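How Do You Look After a Robot That Wraps Flowers?

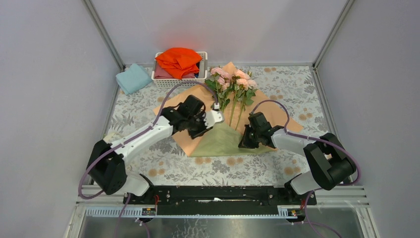

A robot arm needs looking after about as much as a bicycle does, and complains less. Our two arms have a name, because everybody's arms end up with a name. Together they are called Skirkis. The left arm answers to Skir, the right arm answers to Kis, and neither of them answers to anything, really, since they have no ears. What they do have is joints, motors and a long cable each. Look for the purple-grey one that arches up over each gripper and runs back along the white part of the arm. If you only remember one thing from this page, remember that cable, since most of the trouble starts there.

Why the cable gets grumpy

Bend your elbow. Now bend it again. Your nerves and blood vessels bent along with it and you didn't have to think about them. A robot's cable has to do the same job on the outside, where it can snag on things.

If the cable is too tight, it tugs every time the wrist turns. If it is too floppy, it dangles in the roses. So the person who sets up the arm leaves a loop, big enough for the wrist to turn all the way one way and all the way back. Getting the loop right takes patience. Wálter Chávez once spent a whole morning on it and then found he had threaded the cable behind the wrong clip. He had a sandwich and did it again.

The morning check

Before the arms are allowed near any paper, somebody goes through the list. This week it is Nokuthula Mtshali.

First she looks, with the power off. Is anything hanging loose? Is there a leaf stuck in a gripper? (There is often a leaf.)

Then she wiggles. Each gripper finger gets a gentle push sideways. A little movement is fine. A lot of movement means a screw is thinking of leaving.

Then she wipes the finger tips with a soft cloth. Dusty fingers are slippery fingers, and slippery fingers drop things.

Last of all she steps back, turns on the power and sends both arms to their starting pose. They should get there smoothly and stop. If one of them shudders like a dog getting out of a pond, it goes back to being switched off while somebody finds out why.

Teaching two arms to share a table

Each arm knows where its own hand is. It has no idea where the other one's hand is unless we tell it. You can try this at home: shut your eyes, ask a friend to shut theirs, and both wrap the same birthday present. Now you know what our first week in July was like.

The cure is called calibration — a long word for agreeing on where things are. Zanele Mahlangu moves both arms to touch the same spot on the table, one after the other, and the computer writes down what each arm thinks that spot is called. She does it again at eight different spots. After that, "the middle" means the same place to both of them, and they can stop bumping knuckles.

When something wears out

Grippers have the hardest life. They open and shut all day, and their tips wear smooth like the soles of old sneakers. We change the tips after 500 wraps. The last pair made it to 448 before one started letting go of the paper early, so the rule is more of a hope.

Changing a tip goes like this. Power off. Screws out, into a dish and not onto the floor. Old tip off, new tip on, screws back in. Count the screws. If there is one left over, you are not finished, however much you would like to be.

Then it is back to calibration, because a new tip may be a tiny bit longer than the old one, and a tiny bit is plenty when you are folding paper around a rose.

Words to know

Gripper: the robot's hand. Ours can pinch. It can't wave.

Joint: a place where the arm bends or turns.

Calibration: see above, and bring a snack.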